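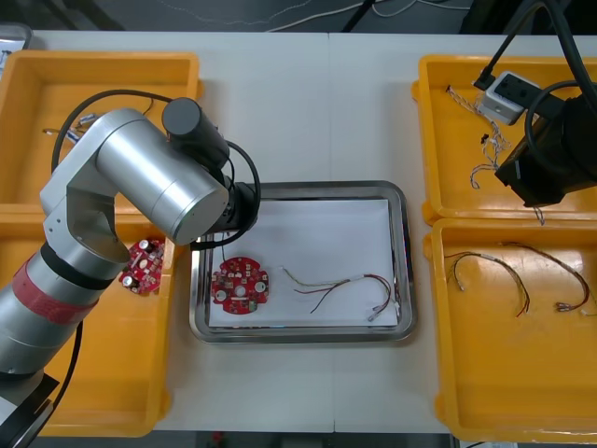

White work table with tray and bin

Slide 1. Good afternoon. I speak for 19 minutes, then we take questions. Please keep them until the end, my English is slower when I am interrupted.

Slide 2. My subject is the shared kitchen at Gescombe, where 7 small food makers work under one roof. I want to talk about time, and how we divide it.

Slide 3. In the first year we rented the kitchen by the half day. Bakers wanted the early morning, jam makers wanted the season, and the evenings stayed almost free. (Pause. Show the old timetable.)

Slide 4. Then we changed to blocks of 60 minutes. Cleaning is inside the block, and this point caused the longest discussion. Say it twice – cleaning is inside the block.

Slide 5. Booking is done with Jarkeo. It is a simple calendar, and for us simple was enough. Mention that the paper copy still hangs by the door.

Slide 6. The cold store is the weak point. We have four shelves for each maker and in November they are full. If somebody asks about a second cold store, say that we wait for the price.

Slide 7. Contact address, and thanks to the Meireles bakery for the bread at the break.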